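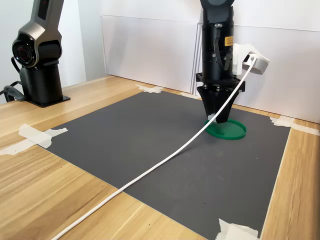
I have used the Grullell table oil for one whole winter and a part of the spring, and I think it is now enough time to write a review which is fair. I bought the small can first, later the bigger one, both with my own money in the Havham shop. My work with it was a dining table, a desk, two cutting boards and the top of an old sewing table. On a free top the oil goes on very easily, in long strokes with the grain. It is more difficult when something is fixed to the wood, as with the flat square plate bolted onto the tabletop in the photo, where the cloth has to go along four sides and into the corners. In such places this oil collects and makes a shiny border, so a small brush is necessary and it does not come in the package.

What is in the package

A metal can, one white pad, one cotton cloth and a folded paper with instructions in five languages. The English text is short but correct. The pad is good and I still use it. The cloth leaves small hairs on the surface and I put it away after the first table. Old bed sheets are better.

The lid is the weak point. It must be opened with a screwdriver, and after the third or fourth time it does not close well any more. My first can got a skin on the top of the oil, like on warm milk, and I had to throw away what was left. With the second can I poured everything into a glass jar on the first day – this I recommend to everybody.

How it goes on

The paper says to sand first with a middle paper and then with a fine one, take away the dust, put on a thin coat, wait, and wipe. I followed it exactly on the dining table. On the desk I was lazy and only used the fine paper, and the difference can be seen until today: the old finish was still in the wood and the oil did not go in equally.

Thin is the important word. My first coat on the sewing table was too thick, it stayed sticky for days and I had to take it off again with the pad and a lot of patience. After this I used so little that the cloth felt almost dry, and the result was much nicer.

Between the coats the maker asks for 4 hours. In my kitchen in winter this was too short. I waited one night each time and had no more problems. After the last coat they ask for 7 days before the table is used with water or hot dishes. We ate from our knees for a week, my family was not happy, but I believe it is worth it. 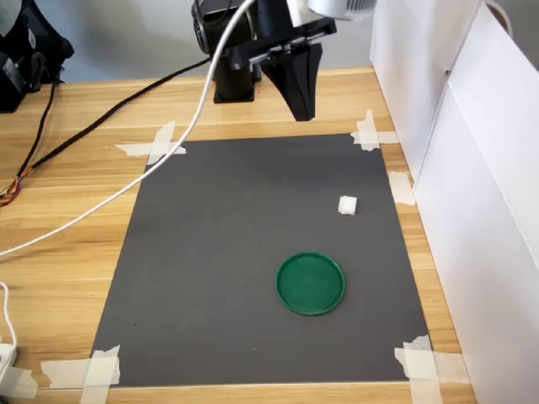
Wooden tabletop with an open gripper above it.

Color and smell

On light wood the oil gives a warm tone, a little more yellow than I wanted. On the darker desk it made the grain deeper and I like it very much there. If you want the wood to stay pale, buy something else or make a test on the underside. I did my test on the inside of a drawer, and it was a mistake, the wood in drawers is often a different one.

The smell is strong on the first day and similar to nuts and old paint. On the third day it was only there when I put my nose on the table. My neighbor Eulalia Orellana is sensitive to smells and she could sit with us at the end of the week without complaint.

Daily use

Water stays in drops on the top and can be wiped. Coffee also. Red wine left a pale mark because we found it only in the morning, and it went away with the fine paper and a bit of oil on the same place. This is for me the biggest advantage compared with varnish, where you must do the whole surface again.

Hot things are another story. A soup pot made a white ring after one minute and I could not remove it completely. Tarek Ouali, who repaired the legs of my sewing table, uses the Herrera wax on top of this oil for such reasons. I tried it on half of the desk. It feels smoother, but the wax shows every finger, and I did not continue.

The cutting boards need oil more often than the paper says. I do them when they look gray, usually after a month of normal cooking.

Price

In the Havham shop the bigger can costs 90, and there is still more than half in my jar after all the work described here. The small can is poor value and I regret that I began with it. The Cestgate oil is cheaper and my sister is content with hers, but I have not used it myself and cannot compare.

Please also think about the used cloths. They can become hot alone and start a fire when they lie in a ball. I put mine in water and then hang them outside, flat, over the fence.

Good: easy to repair small places, beautiful on dark wood, lasts long.
Not good: the lid, the cloth, the yellow tone on light wood, hot pots.

My rating is 4 of 5. I will do the window boards with it in September, when I can leave the windows open at night.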